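Notebook, March, wet end bench

Third go at the dye pots and I think I've finally got the iron sorted. The last batch of wool came out the colour of dishwater, and Seija Pitkänen reckons that was me being heavy-handed with the ferrous (she was too polite to say it on the day, but she said it!). So I've dropped it right back and weighed everything on the little scale instead of going by the spoon.

Bath one: onion skins from the Trostirville grocer, simmered an hour, strained through the old pillowcase. Lovely deep orange in the jar. Skeins went in at 10 in the morning and I left them alone till after lunch, which for me is a personal best.

Bath two: eucalyptus leaf, the long narrow ones off the tree behind Jirkmont Hall. Smells wonderful, gives very little. I had 27 grams of dry leaf left at the end and chucked it in for good measure, and I still can't see much more than a pale tan. Baltazar Olvera says to crush the leaf first and soak it overnight, so that's going on the list.

Metals are the other thing. I want to compare proper alum with whatever I can coax out of scrap, so there's a tub started under the bench for copper offcuts and rusty nails. Drink cans stay out of it and go in the recycling. They've got a lining and all that printing on the outside, and I don't want either one in a pot with good merino.
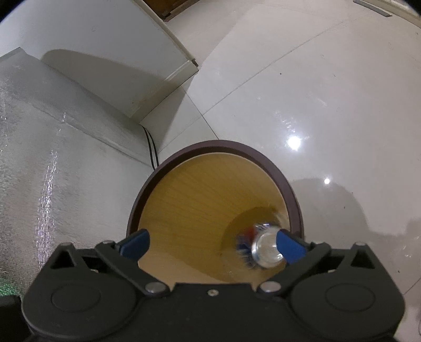

Still to do

Wash the 3 onion skein samples in neutral soap and hang them out of the sun. Label them properly this time, with the bath number on the tag and the mordant on the back.

Ask Seija if I can borrow her Toivonen kettle again, the big one with the dodgy lid.

Redo the eucalyptus with crushed leaf, same weight of wool, no iron at all. If it's still tan I'm giving up on that tree and trying the one by the car park.

Order more alum before the weekend class. The jar's down to a crust, and I've promised Baltazar a cupful.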